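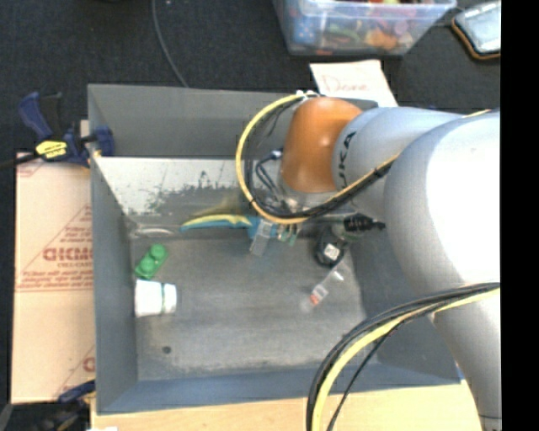 Teaching an arm to empty a bin: our spring project report

Team: Marjorie Sowerby, Fadi Qaisi, Orhun Gündoğdu, Veerle Peeters
Advisor: Wagner Barbosa

What we set out to do

Our project is called Plernier, and the goal fits in one sentence: record enough good examples of a robot arm picking mixed objects out of a metal bin that a learning system can pick up the skill from them. We wanted 1000 usable picks by the end of April. We finished with 1236, and we are still a little giddy about it!

Most student projects we read before starting used one kind of object, usually blocks, on a flat table. We went for clutter on purpose. A toy block, a cup, a long slim thing with a handle and a little clear package all ask for different grips, and they get in each other's way, too. The tall walls of the bin make it harder again, and that was the part we were most curious about.

How a recording goes

One person drives the arm by hand control and one person keeps the log. The driver picks an object, brings the gripper down, closes it, lifts, and carries the object clear of the rim. The logger marks the start and end of the pick and gives it one of 3 grades: clean, messy, or failed. We keep all of them. Veerle argued early on that the messy ones would be worth having, especially when a driver bumps a wall and recovers, and she talked the rest of us into it.

Objects that have had their turn go into a clear tub by the far rim, on top of a sheet marked "Done" by hand. It's as simple as a system gets, and it ended our arguments over which things had already been used. Before the sheet, Orhun and Fadi once recorded the same batch on the same afternoon without noticing.

The bin is held with blue and black bar clamps. In our first week it crept a little every time the gripper touched a wall, and by the end of a session the recorded positions no longer matched the ones from the morning. We had to throw out that whole first week. Clamp first, record second.

What gave us trouble

Corners. An object lying tight against a wall leaves no room for the gripper on one side, and the drivers all solved it differently. Marjorie nudges the object toward the middle first and then picks it. Fadi comes in at a slant. Both work, but when we trained on a mix of the two, the arm would begin a nudge and switch to a slant halfway through. We wrote a short driving guide (nudge first, always) and recorded the corner picks over again. The hesitation mostly went away.

Shine was the second one. The floor of the bin is bare worn metal in places and it throws back glare, and clear packaging is hard enough to find against it even for a person looking at the camera picture. We didn't fix this. We tried moving the lamp, which gave us the same glare in a new spot, so we left it and made sure clear items came up often.

Cables were the third. The arm carries thick loops of yellow and black cable near the gripper, and from the fixed camera they can cover the very thing being picked. For the next round we'd love a second view from the opposite side.

First results

We trained three times, on small, medium and full sets of picks. The small set gave us an arm that reached toward objects and closed on air. The medium set picked up cups and blocks well. With the full set it began getting thin, flat things too, and the first time it lifted one off the floor of the bin there was a lot of yelling in the lab. Clear packages are still its weakest group by far.

What we'd tell the next team

Write the driving guide before the first recording. Swap drivers every hour, as tired hands make jerky picks. Don't tidy the objects when you load the bin; tip them in and leave them where they land.

The log sheets and the guide are in the Plernier folder on the lab drive, and Orhun can show you how the grades are stored.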